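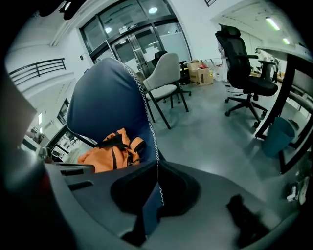
Orange backpack and blue padding, office room.

DRIMLEY WALKING CLUB
Minutes of the general meeting held 8 July 2023

Present: Yến Phí (chair), Tobiloba Sani (minutes), Giang Đồng, Định Vi, and enough ordinary members that we ran short of biscuits.
Apologies: Toàn Quách, who sent a text saying he was on a hill. The meeting agreed this was the best apology received so far this year.

1. Minutes of the last meeting
Giang asked for a correction. She is recorded as having "stormed out" during the item on gaiters. She wishes it known that she went to move her car. Corrected. Định asked whether the part about the door could stay in. It could not.

2. Matters arising
The club banner is still missing. Định thought it was in Tobiloba's loft, Tobiloba thought it was in Định's garage, and both promised to look, as they did in December.
The stile at Nghiêm's farm has been mended by Mr Nghiêm himself, who would like us to stop writing to him. Letter of thanks to be sent, after which we will stop.

3. The Otside walk
Yến reported on last month's walk to Otside and back. It was advertised as 7 miles. Members with watches that measure these things gave a number of other answers, all of them larger. Yến said the walk was 7 miles if you went the way it was drawn. Giang said the way it was drawn went through a reservoir.
It was agreed that in future the leader will walk the route beforehand, on foot, and in the same year.
The pub at Otside had stopped doing food by the time we arrived. One member ate a whole malt loaf in the car park and has asked not to be named. He was thanked for offering the wrapper round.

4. Grading of walks
Discussion resumed on whether to keep the present grades of Easy, Moderate and Strenuous. Định proposed adding "Moderate (Giang)", for walks that Giang has described as moderate. Giang said there was nothing wrong with a bit of scrambling. A newer member said she had been told to bring sandals.
Proposal put to the vote and lost by 3. Leaders to say in the programme how much uphill there is and whether hands are needed.

5. Coach to the coast
Yến has a quote from Dokside Coaches for the autumn trip. The coach seats 74 if the back row breathes in. We had about 30 last time, which left a good deal of room and a good deal to pay. Options were to ask the Drimley choir to share, or to hire something smaller. Several members have shared with the choir before and spoke with feeling about the journey home. Yến to ask for a price on something smaller.
Boots are to come off before boarding. The driver raised this last year in terms the chair did not care to repeat, and then did repeat.

6. What to carry
Toàn had sent a paper on this, which ran to 2 sides and was read out by Tobiloba in place of its author. Main points as follows.
Everybody should have a waterproof, even when the forecast is good, and particularly when Định says the forecast is good.
Water should be carried by the person who intends to drink it.
A map should be paper. A phone with a map on it is a phone, and will behave like one.
A whistle is for emergencies. Lunch is not an emergency.
There was support for all of this. An objection was raised to the paragraph on spare socks, which was felt to be personal. Toàn's paper to go on the website with that paragraph taken out, or at any rate shortened.

7. Dogs
The rule remains that dogs are welcome on leads, except on walks through lambing fields. Giang asked whether the rule applied to her dog. It does. Giang asked whether it had been written with her dog in mind. The chair moved to the next item.

8. Programme for the autumn
Leaders are still needed for two dates. There followed a long silence in which a number of people found things to read on the back of the agenda. Định then offered to lead one, along the old railway line, which is flat, straight and hard to get lost on. He was reminded of the last time. He said that had been fog.
The other date stays open. Anyone willing should speak to Yến, who will otherwise start telephoning people in alphabetical order.

9. Any other business
The tea urn takes 40 minutes to boil and then will not stop. Tobiloba to look at it. Until then, please do not stand flasks under the tap and walk off.
A single left glove, green, was handed in after the Otside walk. It is with Yến. The right one is thought to be in the reservoir.
Subscriptions are due. Those who have paid were thanked, and those who have not were looked at.

Next meeting to be in the same place, date to be sent round once Toàn is down from his hill.

T. Sani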